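Can a robot do the chores yet? Your questions answered

These are the questions we hear most at the Sedar repair and reuse shop, mostly from people who have seen a video and want to know if they can stop doing the washing-up. Answers by Rizal Ngau. Last looked over in April.

Is there a robot I can buy that will do the housework?

Not all of it. You can buy a machine that vacuums, one that mops and one that cuts the grass. Each does a single job in a place you have made ready for it. A machine with arms that goes from room to room and does what needs doing is still mostly a matter for labs and trial sites.

What about simple things, like clearing cans off a table?

It can be done, and it is one of the better jobs to start with. Cans are stiff, they are nearly all one shape, and it doesn't matter much if one gets a dent. The table is flat and stays where it is.

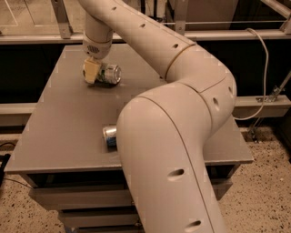

A can on its side is harder than one standing up. It can roll if it is nudged, and the fingers have to come down over it from above without pushing it away. You do this without thinking. A machine has to work out which way the can is lying, where to close and how hard to press. It also has to cope when its own arm gets in the way of its view.

Which chores are furthest off?

Anything soft or tangled. Folding a fitted sheet, sorting socks, getting a duvet into its cover. Wet dishes are awkward too, as they slip and no two loads are stacked the same.

Are shops and workshops further ahead than homes?

Yes, for fixed jobs. The packing line at Ciltska lifts the same box to the same height all day, and an arm is good at that. Ask it to tidy the bench afterwards and you will want a person. Goh, the bottle return place, still has 2 people on the sorting belt, and they pull out whatever the machine can't make sense of.

How fast are they?

Usually slower than you. At the Ramedetti open day I timed an arm picking up empties and it took 18 seconds for each one. I did the same in 5, while talking.

Would it be safe around children or pets?

Ask the maker what happens when something gets in the way of the arm, and get the answer in writing. I would keep small children well clear - the same as with a hot oven.

Should I wait before buying a dishwasher?

No. Buy the dishwasher.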